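Brittle star

Brittle stars are marine animals of the class Ophiuroidea, related to sea stars and sea urchins. They live on the sea floor in all oceans, from tide pools to deep trenches, and are most active at night.

Anatomy

The body consists of a flat central disk and, in most species, five long, thin arms. Unlike those of sea stars, the arms are sharply set off from the disk. Each arm is supported by a row of internal plates called vertebrae, joined by muscle. The mouth is on the underside of the disk and has five jaws. There is no anus, and waste leaves through the mouth. The tube feet lack suckers and serve mainly for feeding and sensing.

Movement and feeding

Brittle stars move by rowing or pushing with the arms. Some species bury the disk in mud and raise the arm tips into the current to catch particles. Others scavenge or take small worms and crustaceans. An arm seized by a predator may be shed and later regrown.

Local surveys

Ward Kuipers and Floor Lambrechts sampled the muddy bottom of Murlow inlet in August at two depths. They recorded 286 animals at the shallow station and 151 at the deeper one. Three species were present at both. Many specimens had at least one arm in regrowth, which the authors attributed to grazing by flatfish. Peeters later repeated the work at Rarnent with a finer sieve and found a larger share of juveniles.

See also: Basket star, Sea star, Tube feet
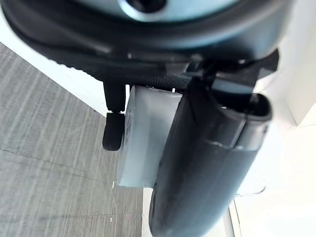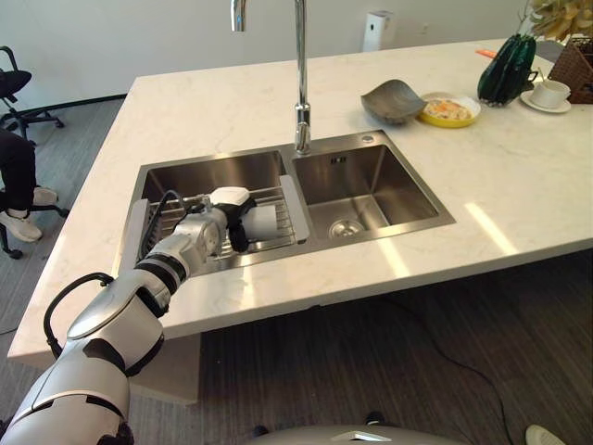
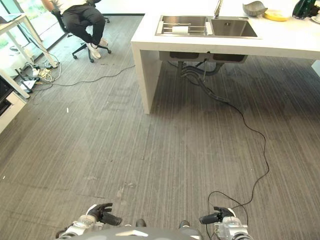 From top: robot wrist housing; robotic hand holding a white cup in a sink; two black robotic hands over striped carpet.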